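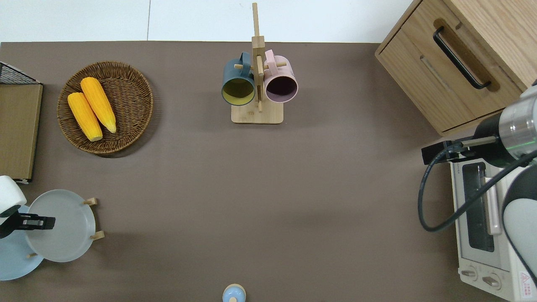
Vinzenz Wyss
Kitchen and small spaces writer
Posted 2024-09-12

The Dratent drawer box, with a few words on the Velline mug tree, a Fankhauser toaster oven and a tray I love more than I should

I have wanted to write this one up since June. The Dratent came into our kitchen at the start of that month and I told myself I would wait out the summer before saying anything, mostly so the new-thing glow could wear off. Well, it hasn't! I still like opening the drawer. I still run my hand over the top when I walk past. So here goes.

First, what it is. The Dratent is a small oak drawer cabinet meant to sit on a counter or the end of a table. It's light in colour, with a fine straight grain, and it has a black bar handle that stands proud enough to get your whole hand behind. That's really the lot. There are no castors and no charging port tucked into the back. It's a box for putting things in, and it's been made by people who care how a box for putting things in should feel.

We have a kitchen with exactly one good stretch of work surface and not enough drawers. You probably know the type. The built-in drawers are all at one end, under the window, and the place where you want a spoon is always the other end. For years we got by with a jar of utensils on the table, and for years somebody (me) knocked the jar over while reaching for the salt. The Dratent went onto the corner of the table and the jar went into the cupboard under the sink, and I haven't missed it once.

What goes in ours: tea towels, the good peeler, corn holders, matches, elastic bands, the thermometer, birthday candles, and a growing pile of takeaway soy sauce packets that we don't discuss. It takes all of that and shuts without complaint. The drawer is deeper than I'd guessed from the shop photos, and a folded tea towel goes in flat with room to spare on top.

The action is smooth. It isn't soft-close, so if you shove it, it'll knock, and my daughter has found a way of closing it with her hip that can be heard upstairs. Used like a normal person it glides in and stops with a quiet little tap. I was a bit worried the whole cabinet would slide forward when I tugged the handle, as light furniture does, but it stays where you put it. With damp hands, with floury hands, with one finger while I'm holding a colander -- all fine.

I do have a small grumble about the handle. It's black metal and it shows fingerprints, especially butter ones. A wipe sorts it out, and I suppose I could also wash my hands, but if you're the sort of person who notices smudges you'll be noticing them. The wood has been much more forgiving. Somebody left a wet glass on the top overnight in the first week and I was sure we'd have a ring for life. It was faint by lunch and gone in a couple of days. I've oiled it once, with the same stuff I use on the chopping boards, and the grain came up beautifully.

Price: I paid $527, which made me swallow. You can get a perfectly decent set of drawers for a whole bedroom at that price, and if storage by volume is what you're after, go and do that, you'll be happy. What I was paying for was something solid in the spot where I cook every day, and spread over the number of times I open it in a week I've made my peace with it. Dratent gives you 5 years on the drawer runners, too. I haven't needed to test how good they are at answering the phone.

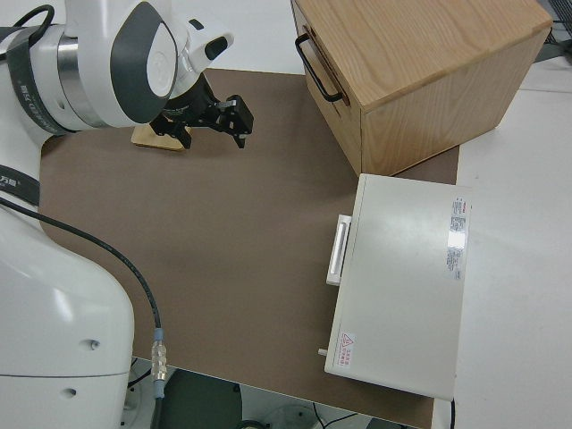

Placement took me a few tries. I had it square against the back of the table to begin with, very tidy, and it was hopeless there. You need to be able to pull the drawer all the way out over clear surface and see down into it. Once I'd shifted it to the corner and turned the handle to face the middle of the table, it came right. If you're measuring up, measure for the open drawer as well as the closed one. I didn't, and spent a week shuffling a mixing bowl back and forth.

Now for the neighbours. Everything on that table has to get along with everything else, and a couple of the other pieces deserve a mention.

The Velline mug tree is a simple one: square base in light wood, a tall pole, short pegs. I've owned mug trees that toppled if you took the mugs off in the wrong order, and I was fully prepared for this to be another. It isn't. The base is heavy enough that you can hang everything on one side if you're feeling reckless. The pegs stick straight out, which I thought was a mistake (surely they should tilt up?) and which hasn't mattered in the least. Chunky handles go on, thin handles go on, and nothing has slid off. Our two favourites live on it, the dark teal one that's yellowy-olive inside and the pink one with the deep purple inside. Having them out on show every day makes me stupidly cheerful. They were in a cupboard before, behind the gravy boat, and what a waste that was!

If you have low shelves over your counter, check the height. The pole is tall. Mine stands at the back of the table with nothing over it and that suits it.

The toaster oven is the compact white Fankhauser, rated at 900 watts. That is modest, and you'll feel it if you want a tray of chips in a hurry. For toast, a couple of jacket potatoes, cheese on anything, or reheating a slice of pie so that the pastry stays pastry, it's brilliant. Give it 20 minutes to do what a larger one does in rather less and you'll have no complaints. It has a proper chunky handle, it wipes clean, and white against the brown tabletop looks fresh to my eye. My partner would have preferred black to match the handle on the Dratent. We're still talking about it.

One practical note, as I was asked this by a reader last time I wrote about small ovens: leave it some breathing room. I wouldn't push any toaster oven hard up against a wooden cabinet, and certainly not one I'd paid $527 for.

And then the tray. It's a round woven wicker one in a warm brown, with a low rim and a spiral running through the weave. I bought it at a market stall in Villey for less than the cost of lunch and it has turned into the most useful thing in the kitchen. Corn comes home from the farm stand, gets husked on the back step and goes straight into the tray. Tomatoes the same. Lemons in winter. The rim is just high enough to stop a round thing making a run for it and low enough that you can see what you've got, so food gets eaten instead of going soft at the bottom of a bowl. Crumbs and corn silk do get caught in the weave. I turn it over outside and give it a good smack, and once in a while I go over it with a dry pastry brush.

If I had to choose what to recommend first to someone setting up a small kitchen, I'd say get a tray like that and a steady mug tree, live with them a bit, and save for the cabinet. The tray and the tree clear up an amazing amount of mess for very little money. The Dratent is the treat. It's also the one that changed how I cook, as it put the tools at the end of the table where the chopping happens, and left me a big open stretch in the middle to roll out pastry without moving half the house first.

Things I'd change on the Dratent, if anyone there is reading: a handle with a duller finish, a thin felt pad or two on the underside in the box (I cut my own from a scrap), and a removable divider. I've been using an old cutlery insert trimmed down with a bread knife, and it looks exactly how you'd imagine.

Things I wouldn't touch: the colour of the wood, the weight of the drawer, the size. A size up would have eaten the table, and a size down would have been a jewellery box.

I've had a few emails asking whether it would work in a bathroom. I don't know. I'd be wary of the steam, and I'd oil it well beforehand. If you've tried it, write and tell me how it went. Next time I'll be looking at chopping boards, including the one I've been propping up at the end of the table all summer.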